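# Bostus one-litre filter jug, after a winter of using it

Raltham has hard water. The kettle furs up, the shower head furs up, and a mug of tea left standing grows a skin you could lift off with a spoon. So when Brukania, the kitchen shop by the bus station, put the Bostus jug in the window with a sign promising "spring taste from any tap", I went in and bought one, mostly to find out what they meant by it.

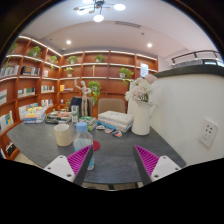 Does filtered water taste any better than what comes out of the tap?

A little, for the first fortnight of each cartridge, and after that I couldn't tell you which was which.

I did try to be fair. My neighbour Letay Adugna poured for me with my back turned, one glass from the jug and one from the cold tap, both left in the fridge overnight. With a new cartridge I picked the right one nearly every time. The tap water has that swimming-bath edge to it and the filtered water doesn't. Then we did it again when the cartridge was coming up to three weeks old and I was guessing. Letay said she had been guessing all along. She drinks from the tap and thinks I have too much time.

You can get rid of most of the chlorine smell by leaving a covered jug of tap water in the fridge overnight. Any jug will do. The box doesn't mention this, and I can see why.

The limescale claim holds up better. My kettle stayed clean for the first ten days or so of each cartridge, then went cloudy, then started shedding flakes again. Bostus say a cartridge lasts a month. Perhaps it does if you live somewhere with soft water, but then why would you buy one? A sachet of citric acid does the whole kettle while you're hanging out the washing.

Cartridges come in packs of 2 at £11, so £5.50 each. Follow the instructions and you'll spend £66 a year. Change them when they stop doing anything, as I found I had to, and you can double that. The jug itself was £22, which I thought was reasonable until I did the sum on the back of the receipt.

As an object it's all right. It fits the fridge door, but only with the lid turned so the spout points inwards. The handle is comfortable. The lid has a flap you're supposed to fill through without taking it off, and if your tap runs at any sort of pressure the water bounces straight off the flap and up your sleeve. I take the lid off. Filling is slow too: you top up the upper part, wait, top it up again, and if you pour before it has finished, the unfiltered water slops over the front and into your glass along with the rest.

There's also a little dial on the lid to remind you when to change the cartridge. It's a dial you turn by hand. It has no idea what the water is like.

I had a Lencho jug before this one, bought one August and given up on by Christmas, and that leaked at the seam. The Bostus hasn't leaked, so it wins there. The Lencho cartridges don't fit it, in case you have a few left over like me.

If the chlorine bothers you and you don't mind the running cost, it does something. I've got almost a full pack of cartridges left and I'll use those up, then the jug can go to squash.

Reviewed 15/03/2019. Bought with my own money.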